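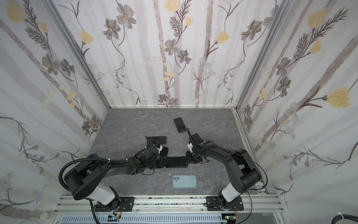 **Figure 1.** The Avska cell, with both arms over the phones on the marble-patterned tabletop.

### 3.2 Cell setup and upkeep

Avska is a compact two-arm cell, and we have grown very fond of it! Both arms stand on black base plates fixed to one aluminum rail assembly along the front. Sharing a rail means that when we move one base we can measure straight across to the other, and a full realignment takes about 11 minutes (our older cell, Dostero, needed most of a morning).

The walls carry a printed floral paper. We chose a busy pattern on purpose, as the wrist views then always contain plenty of texture, and a swapped panel shows up in the logs right away.

Cabling gave us the most work. In February we logged 433 runs, and 4 of them stopped on a cable fault, all on the left arm. We now leave a generous loop of conduit at the shoulder, tie it at several points, and check every tie before the first run of the day.

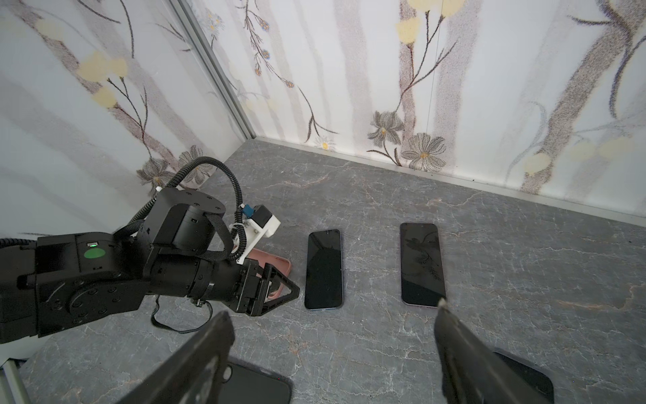
*Buzatu*

Seen from the wrist, the left arm's loop arches well over the joints, and the blue connector at the small white mount is easy to reach. We love this detail: a loose plug can be reseated without taking the arm off its base.

Finger tips wear faster than anything else in the cell. We inspect them after every 255 grasps and replace them in pairs, using the Brorkell jig to set the spacing. The phones are then laid out again by hand, screens up or down as the trial sheet asks, and the rail is brushed clean before power goes back on.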